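4.2 Membership, dues and the common fund

The Ploldale Mutual Association never had a written programme. Its founding sheet runs to one page and deals almost wholly with money: who pays in, who may draw out, and what happens to the share of a member who leaves. The word "anarchist" does not occur in it, although most of the first members had come out of the Perkance reading circle, where the term was in daily use. Earlier accounts have taken this silence as a sign that the association was a savings club with radical friends. The minute books suggest a different reading. Dues were set by each household for itself and entered in pencil, and the association had no means of collecting them apart from asking.

At its height the association had 70 paying members in 17 households. The common fund stood at 2980 in the local currency when the Cakik group split away, and 2000 of this went with it. The minutes give no vote on the division. They record that the sum was "talked over twice" and then paid. The Cakik group kept the same form of sheet and the same pencil entries, which makes the two sets of books easy to compare.

Both groups drew a line between what was held in common and what was not. Tools, the duplicator, the handcart and the rent deposit were common. Clothing and bedding were not, and the one attempt to change this, put forward by the Perkance households, was dropped after a single meeting. The objection was practical. Members worked different shifts, and shared linen meant that somebody would always be waiting for it. Rooms in the shared houses are still furnished on this basis by those who sleep in them.

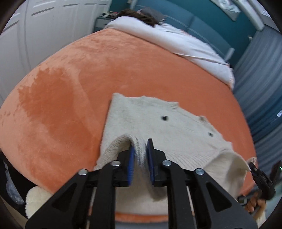
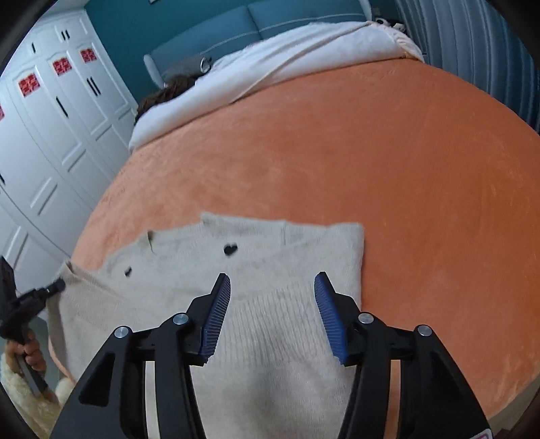

Figure 3. Bed with an orange blanket, Ploldale.

The rent deposit caused more trouble than any other item. It had been paid from the common fund, but the leases were in the names of single members, and a landlord returned the money only to the person who had signed. In three cases the signer had already left the district. The association wrote to each of them and got the money back from two. The third did not answer, and the loss was spread across all the households at the next quarterly meeting, including those that had never used the house in question.

Disputes of this kind were brought to an open meeting, called a Mai after the room in which the first one was held. Any member could call a Mai and anyone present could speak. Decisions were noted only when nobody objected, so the minutes give a poor record of disagreement. A matter that appears in one book and never again may have been settled in private or simply let go. For the later years we have relied on household account books as well, where repeated small payments between members point to arrangements that the meetings did not enter.

The account books also show that dues fell off slowly. Most households that stopped paying went on attending for up to a year, and no name was struck from the list in that time.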